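Chapter 8

The Weight of a Good Intention: Congregations and Household Energy

In this chapter you will look at how religious communities have taken up the cause of using less, why some of them manage it, and why others end up with a very nice banner. By the end you should be able to tell a pledge from a practice, read a simple heating record, and explain why a chapel can be colder in July than the car park outside.

8.1 A chapel and its boiler

In the town of Rovdale there stands a chapel built for 100 more people than now attend it. It was put up at a time when coal was cheap and coats were heavy, and its builders took the sensible view that worshippers who were too comfortable might fall asleep. The present boiler was fitted by people who disagreed. It heats the roof space very well.

When the congregation resolved to take better care of creation, it began where most groups begin, with the cups. Disposable cups were banned after the morning service and members were asked to bring their own. The change was popular, cheap and easy to see, and it had almost no effect on the chapel's total use of energy, which went on leaving through the roof as before.

It would be unkind to laugh, and most readers of this book belong to something that has done the same. Cups are handled every week. A boiler sits behind a door, and the door is usually locked. 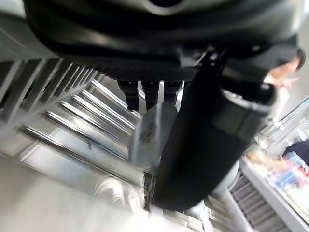 Fig. 8.1 A black cylindrical object, held at a steep tilt.

The Didenko survey of chapels and meeting houses, which we shall use throughout this chapter, asked members to name the most important green step their community had taken. Cups came first. Recycling bins came second, followed by a sermon. Heating was mentioned mainly by people who had been asked to pay for it.

8.2 Pledge and practice

A pledge is a public promise to act. A practice is something a group does often enough to grumble about. The two are easily confused, because a pledge feels like work, particularly if the meeting has run past supper.

Religious groups have certain advantages here. They meet often, they own buildings, and they already have a language for restraint. Fasting, keeping a day of rest and giving things up for a season were all in use long before anyone measured a carbon footprint. They also have certain difficulties. Decisions move slowly, money is tight, and the pew nearest the radiator may have been held by one family for three generations.

In Rovdale the turning point was a bill. The chapel closed its main hall for the coldest eight weeks of the year and met in the schoolroom, where the singing improved — there being less room for it to get lost in. Attendance held steady. Several members said they had been hoping for this for years and hadn't liked to mention it.

8.3 Before you read on

Find the last full year of heating bills for a building you use but do not own. You may have to ask more than once. Note who keeps them, how long they took to find, and whether anyone seemed pleased that you wanted them. Keep your notes, as we return to them in section 8.5, where the Rovdale figures are set beside those from the Nuvano meeting house, a much newer building with problems of its own.

Key terms: pledge, practice, stewardship, heat loss, shared building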